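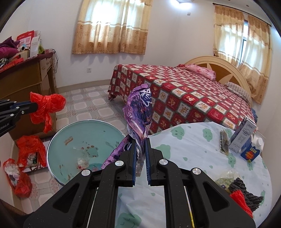
Frequently Asked Questions: The Dalen Craft and Makers' Store

Last revised February 1, 2025

The Dalen Craft and Makers' Store is operated by the Regional Office for Culture and Small Enterprise on behalf of registered makers in Dalen, Likelby and the surrounding districts. The answers on this page apply to makers, customers and community organisations. Where an answer differs from the signed Maker Agreement, the Agreement prevails.

General

What is the purpose of the store?

The store provides a permanent retail outlet for handmade goods produced in the region. It was established after the seasonal markets at Likelby could no longer accommodate all of the makers who applied for a stall. The store carries weaving, basketry, ceramics, turned and carved wood, printed textiles, leatherwork, preserved foods and a small selection of books by local authors.

Who is responsible for the store?

Day-to-day operation is the responsibility of the Store Manager, Eilif Solheim. Policy, fees and the selection of makers are determined by the Regional Office. Accounting and stock records are kept under contract by Famero.

How many makers are represented?

There are 139 makers on the current register. Not every maker has goods on display at all times, as floor space is allocated by season.

Is the store a museum or gallery?

No. All goods on the main floor are for sale. The upper room is used for short exhibitions, and items shown there may be on loan and not available for purchase. These are marked with a grey label.

For makers

Who may apply for registration?

Any person aged 18 or over who lives in one of the participating districts and who makes goods substantially by hand may apply. Family workshops and cooperatives may apply under one name, provided that each contributing maker is listed on the form. Resellers and importers are not eligible.

What does "substantially by hand" mean?

The maker must carry out the principal work on the item. Powered tools such as kilns, lathes and sewing machines are permitted. Goods assembled from purchased kits are not. Printed goods are accepted where the design is the maker's own and the printing is done by the maker or under the maker's direct supervision.

When are applications received?

Applications are received throughout the year and assessed twice. The main assessment is held in November. Applications that arrive after an assessment has begun are carried forward to the next one, and the applicant will be told in writing.

What must be included with an application?

An application should include the completed form, proof of address, a short statement describing the maker's methods and materials, and three finished pieces. The pieces should be typical of what would be offered for sale. Samples of food products must be accompanied by a copy of the current food handling registration.

Are samples returned?

Yes. Samples may be collected from the service desk once the result has been issued. Samples not collected within 38 days will be returned by post at the maker's expense. Food samples are not returned.

Is there a fee?

There is no application fee. Registered makers pay an annual fee of $207, which covers shelf space, display, insurance of goods while on the premises, and inclusion in the printed catalogue. Makers in their first year may ask to pay in two instalments.

What commission is charged?

Commission is set out in Schedule B of the Maker Agreement and varies by category. Books and preserved foods attract a lower rate than other goods. No commission is charged on commissions and custom orders arranged directly between a customer and a maker, even where the first enquiry was made at the store.

Who sets the price of my goods?

The maker sets the price. The Store Manager may offer advice if an item has not sold over two seasons, but will not alter a price without the maker's written consent.

How should goods be labelled?

Each item must carry the maker's name or registered mark, the district in which it was made, and the principal materials. Textiles must also carry care instructions. Blank labels in the approved format are available free of charge from the service desk. Makers who use their own labels should submit one for approval before the first delivery.

When are makers paid?

Payment for goods sold in a calendar month is made by bank transfer in the following month. A statement listing each item sold is issued at the same time. Questions about a statement should be sent to the store in the first instance and not to Famero.

What happens if my goods are damaged or stolen?

Goods are insured from the time they are signed in until they are sold or signed out. The maker will be paid the listed price less commission. Damage present at the time of delivery is recorded on the receipt and is not covered.

For customers

May I return an item?

Items in original condition may be exchanged or refunded on presentation of the receipt, within the period printed on it. Food, pierced earrings and custom work cannot be returned unless faulty. Nothing in this policy limits a customer's rights under consumer law.

Why do two pieces in the same line look different?

Small variations in colour, glaze, grain and size are normal in handmade goods and are not treated as faults. Customers who need a matching set are advised to speak to staff, who can contact the maker on their behalf.

Can I order an item that is not in stock?

In most cases, yes. Staff will forward the request and the maker will reply with a price and an expected completion date. A deposit may be required. Completion times are a matter for the maker and cannot be guaranteed by the store.

Does the store deliver?

Delivery is available within the region and by post elsewhere. Large furniture and floor coverings are delivered by arrangement only. Charges are calculated at the time of sale.

Is there a catalogue?

The printed catalogue, Vustarance, is issued once a year and lists every registered maker by district and craft. The current edition has a print run of 3000. Copies are free at the store and at public libraries in Dalen and Likelby. Makers who wish to correct an entry should do so before the proofs are closed.

Visits, classes and use of the upper room

Can school or community groups visit?

Group visits are welcome and should be booked in advance through the service desk. Groups must be accompanied by a responsible adult at all times. There is no charge for a general visit.

Are demonstrations offered?

Makers give demonstrations in the upper room during the cooler months. The program is posted at the entrance and may be changed at short notice. Seating is limited and cannot be reserved.

May a maker use the upper room for a private exhibition?

Registered makers may apply to use the upper room for a short exhibition. Applicants are responsible for mounting and removing their own work and for leaving the walls in sound condition. Applications from groups of makers are given preference over those from individuals.

Complaints and appeals

How do I make a complaint?

Complaints about goods or service should be made in writing to the Store Manager, who will acknowledge them and reply. If the reply is not satisfactory, the matter may be referred to the Regional Office.

Can an unsuccessful applicant appeal?

An applicant who believes that the selection criteria were not properly applied may request a review. The request must state the grounds and must reach the Regional Office within one month of the date of the decision letter. A review is conducted by persons who did not take part in the original assessment. New samples are not considered at review, but may be submitted with a fresh application.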